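Brorivcombe Reuse Workshop
Bench meeting, May. Notes typed up same afternoon, shout if something is wrong

Started 2:10, meant to be 2:00. All of the bench side there, front desk joined for items 3 and 6 only. Stores sent notes.

1. Last meeting's notes
OK'd. One fix – the "spare shelf" in last month's item 4 should say the shelf by the sink, not the one by the door. Changed in the shared copy.

2. Dosetti towers
Biggest item, took most of the hour.

Side panel off, case flat on the slatted table, power supply along the front edge.

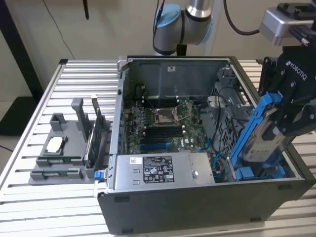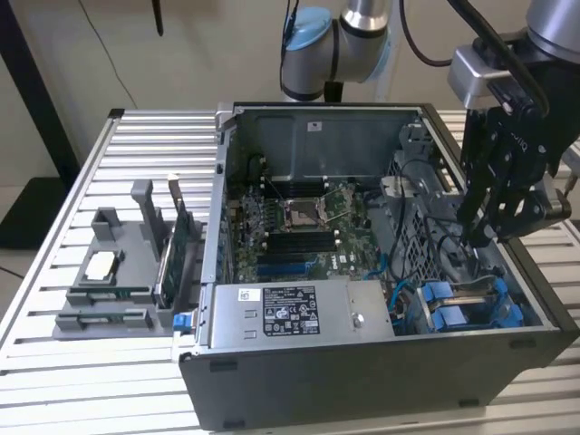

49 towers in the lot, all same case. Dosetti want them back as working machines where possible, parts where not, and a sheet saying which is which. Their sheet, not ours. It has a column for asset tag and a column for "condition" and no guidance on what goes in condition. Agreed we use our four words (good, fair, parts, scrap) and put a key at the bottom.

Order of work on each case. Went round on this a while. What we ended up with:
- tag number written down before the panel comes off
- panel off, case on its side, label the panel with the same number in pencil on masking tape
- drives out first, in their blue caddies, caddy stays on the drive until the drive has been logged
- then cards
- memory out and into the trays
- processor if there is one, bracket up, check the socket under the lamp for bent pins
- power supply last, and only if it's a parts machine. Leave in place otherwise

Question on whether memory should come before drives. Two people do it that way and find it quicker. Others don't like reaching over the drive cage cables with a stick in hand. Left it: drives first for this lot, can revisit on the next one.

Blue latches. Several people have been forcing the one on the corner of the case. Please don't lean on it. Press, slide, stop if it doesn't move. Three snapped so far and we have no spares. Bosman might have some in their parts bins, see item 4.

Caddies. Some have come out with the side rail cracked. Put cracked ones in the gray tub, not back in the machine. A machine can go out with one good caddy and an empty bay, Dosetti confirmed that in their last message. Seven machines came in with no caddy at all so we do need to hang on to good ones from the parts towers.

Sockets. Bent pins – agreed nobody straightens pins on this lot unless the rest of the board has passed. Was taking half an hour each and then the board failed on something else. If bracket is up and the cpu is out, put a plastic cover over the socket before it leaves the table. Covers are in the small drawer under the lamp. Drawer was full last month, now nearly empty, so they are going somewhere. Check pockets, check the trays, check the bottom of the bin.

Cables. When the drive comes out, fold the loose data cable back over the cage and leave it there, don't tuck it under. The tucked ones get pinched when the panel goes back on. Had one like this last week, panel wouldn't close and it got blamed on the panel.

Cards. Stand them in the slotted holder or lay them in an antistatic bag. Not flat on the table, the slats catch the small parts on the underside. Someone asked if a card in the holder counts as "logged". No. Logged is when it's on the sheet.

Screws. Usual conversation. One pot per machine, lid on, pot goes inside the case if the case is being moved. Agreed again. Please actualy do it.

Dust. The cases are not bad inside apart from the ones from the Dosetti ground floor store, which are dreadful. Brush and vacuum outside the back door, not at the table.
ACTION: bench lead to type the order of work on one page and tape it to the wall by the table. Before next batch starts.
ACTION: stores to put out a second gray tub and mark it CRACKED in big letters.

3. Drives
63 on the list so far, more to come, some of the towers had two. Wiping is behind. The wiping station does four at once and we've been starting it at lunch, meaning it finishes after everybody has gone. Start the first set when you open up in the morning, even if the kettle has to wait.

Drives that fail the wipe go in the locked cupboard with a red dot, and they go to Plusten for shredding in one box. Plusten will collect when the box is full, not before. They want serials on a printed list inside the box and the same list emailed. Handwritten is not accepted, we tried.

Front desk asked what to tell people who phone about donated machines and want to know if the drive has been wiped yet. Say it's on the list and we'll write when done. Don't guess.

Discussion of whether the caddy number should be written on the drive sheet. No, caddies get swapped. Drive serial and tower tag, that's all.
ACTION: front desk to print the serial list template, 20 copies, leave by the cupboard.

4. Parts from Bosman
Quote in. They can do latches and caddies for the same model, used, sold by the box, mixed condition. Price OK for the caddies, silly for the latches. Suggest we ask for a small bag of latches on their own. If they say no we take latches off the scrap towers, which is fiddly but free.

Nobody keen on more memory. We have plenty of the small sticks and they don't shift.

Thermal paste down to the last tube. Order with the caddies.
ACTION: stores to reply to Bosman, ask about latches seperately, order paste.

5. The table and the corner
Slatted table is staying where it is, against the beige wall. Request to turn it the other way for the light, decided no, the lamp is fine and the extension lead won't reach.

Small parts going through the slats onto the floor. Idea of a sheet of rubber mat cut to size under the case. Tried once before with the thin stuff and it slid about. Will try the thicker mat from the old packing bench, cut it down, see how it goes for a week.

Wrist straps. Two have broken clips. Bin them, new ones are in the box marked straps (top shelf, left). Wear them. Came up last time also.

Floor underneath needs sweeping at the end of each day, not once a week. Magnet on a stick is behind the door.
ACTION: whoever is on late shift sweeps, added to closing list.

6. Money
Paid out so far this year on bench consumables and parts: 3687. Higher than this time last year, mostly bags and drives. Front desk asked if we could reuse antistatic bags. Yes if not torn, and we already do, but a lot get thrown out with the packing. Put a box for them next to the bin.

Dosetti pay half on start and half on return of the sheet. First half is in. So the sheet matters, please fill it in as you go and not at the end from memory.

7. Packing the finished ones
Quick one, running late by this point. Finished towers stand upright on the pallet, panels facing in, cardboard between each. No stacking above two high. Last lot for another customer went three high and the bottom row came back with dented panels and we ate the cost.

Power cords in a seperate box, not taped to the machine. Tape leaves a mark on the paint.

Tag sticker on the front bottom corner AND inside the panel. Dosetti scan the front one.

Not settled: who signs off the pallet. Two names on the sheet or one? Leave till next time, for now bench lead signs.

8. Anything else
- Kettle lead is not a spare power cord. Found in the tested cords box.
- Someone's screwdriver set (black roll, missing the small flat) is in the office. Claim it or it goes in the general drawer.
- Label printer tape: the wide one jams. Use narrow until stores has looked at it.
- Radio. Off when somebody's on the phone with a customer. Otherwise fine.
- Request for a second lamp on the table. Priced at the next meeting.

Ended 3:25. Next one in a month, same room, bring the Dosetti sheet with you.

Carried over from last time and still open: shelf brackets, first aid box refill, the door that sticks.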